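The Second Pressing

The master arrived at Skedmont in June, on a quarter-inch reel with no leader tape and a box label in ballpoint. The label said VOVITZ, SIDE B, 15 IPS, and gave no noise reduction type. Lewis Mowat logged it, measured the flange, and put it in the oven at the low setting overnight.

Vovitz had made one album. It was a death metal record of the Florida kind, tuned to B, recorded in a unit behind a tire shop and pressed once by a label called Givik. The pressing was bad. The lacquer had been cut too hot, and the inner groove of side B broke up on every copy Mowat had heard. Givik had been bought by a reissue company, and the reissue company wanted a clean transfer, a remaster for vinyl, and a flat file for digital release. The work order gave him 27 hours.

He aligned the playback head to the tones, found there were no tones, and aligned it by ear to the hi-hat. Then he ran the tape.

Track one of side B was as expected. The kick drum had no content above 5 kHz and the guitars occupied everything else. Track two had a dropout at the second chorus, left channel only, which he marked for repair. Track three, "Sales," was listed on the sleeve at 4:10. It ran 6:22.

He stopped the machine and checked the speed. The speed was correct. He played it again with the sleeve copy on the turntable beside him, both channels up, and started them together by hand. They stayed within a beat of each other until the solo. On the record the solo faded. On the tape it went on for another two minutes and changed key twice, and under it was a second vocal that did not appear anywhere on the album.

The second vocal was clean singing. It was a little flat on the long notes. 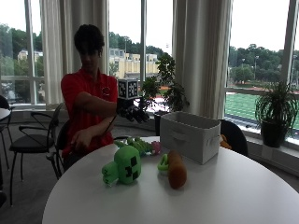 Black glove with marker cube, at the round table.

Reynaldo Tolentino had played bass on the record and was the only member the reissue company had been able to find. Mowat called him at the number on the work order.

"You have the long one," Tolentino said.

"I have one that runs 6:22. Which is the approved version?"

"There wasn't approval. There was a guy at Givik with a fader."

"The sleeve says 4:10."

"The sleeve was printed before the mix."

Mowat wrote this down. He asked who was singing. Tolentino did not answer for a while, and there was a compressor running somewhere on his end of the line, cycling on and off.

"The drummer," he said. "He did it after we'd all gone home. He had a key. We heard it the next morning and the singer walked out, and he came back only if it was gone. So it was gone."

"It's not on a separate reel. It's printed to the two-track."

"Then somebody kept the wrong one."

Mowat explained the options. He could fade the song where the record faded. He could leave it at full length, in which case side B would run long and the level would have to drop by a decibel and a half, or the inner groove would break up again. He could supply both in the digital set and let the company decide. He could not remove the second vocal. It sat in the same range as the guitars and any filter that took it out would take them out too.

"What would you do?" Tolentino said.

"I'd note it and ask."

"Is it any good? I only heard it the one time."

Mowat looked at the meter, which was at rest. "The pitch is off in the last verse," he said. "The timing is better than the lead's."

Tolentino laughed, briefly. He said the drummer's name and the town he had last lived in, and said there was a sister there who might still be at the same address. Mowat added both to the notes field, where there was no box for them.

He delivered on 13 October 2020. The package held two files for track three, one faded at 4:10 and one complete, plus the cutting notes for each. On the transfer sheet, under Defects, he listed the dropout on track two, print-through before track four, and edge damage over the last 82 feet of tape. Under Additional Performers he typed the drummer's name and the word "vocal." Then he rewound the reel at library speed, tails out, and put a leader on it.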